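Sondex open day, notes from the train home

Writing this up fast before I forget it all. Sondex opened the studios to the public and I got a spot off the waiting list. 8 bucks, coat check included. Line was out the door by the time I got there.

Quick background for anyone new to the blog. Sondex is the rehearsal and recording place over on the Drustton side of the river, the one where half the local rap scene cuts its first tape. Rawat did all of his December EP there. Wirkano had a room for most of last year and you can hear it, that dry close vocal with nothing around it.

Adaeze Mohammed ran our tour. She engineers the late sessions and talks as fast as I type. Started us in Studio A, big desk, two couches, way too many people in one room. She played the raw vocal from Rawat's "213" and then the finished mix right after. Night and day. The hook was a guide take, he never re-did it. She said he tried for two nights and then told her to keep the first one. 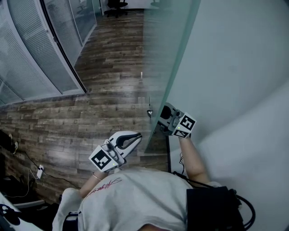

Open day, Sondex. Wood floor, frosted glass.

Then the B room, smaller, cheaper. Rates are up on the wall now so no more guessing: 400 for a full day with an engineer. Somebody behind me whistled. Not bad split four ways tho, and you keep your stems, wich a lot of places still charge for.

Best part of the day was the listening session. Three unreleased songs, phones in a bag. Can't say much. One is Wirkano and a singer I didn't recognize, slow, almost no drums until the second verse. One is a posse cut that needs a trim. Third one is Rawat over a sped-up gospel sample and if that's not the single I give up.

Asked Adaeze about the mixtape everyone keeps tweeting at them about. She laughed, said it exists, said it's not mixed. So — not soon.

She also said the first Wirkano tape did more than 4000 downloads in its opening week with no video and no press. I remember that week, the link kept dying.
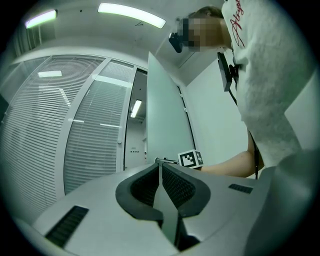

If you want to go

They're doing another one, date not set. Sign up on the Sondex mailing list, the Drustton flyer had teh old address so ignore that. Get there early, Studio A fills up first and you won't hear a thing from the hallway. Bring cash for the merch table, the card reader was down all afternoon. Shirts run small.

Full Rawat interview goes up once I've typed it out.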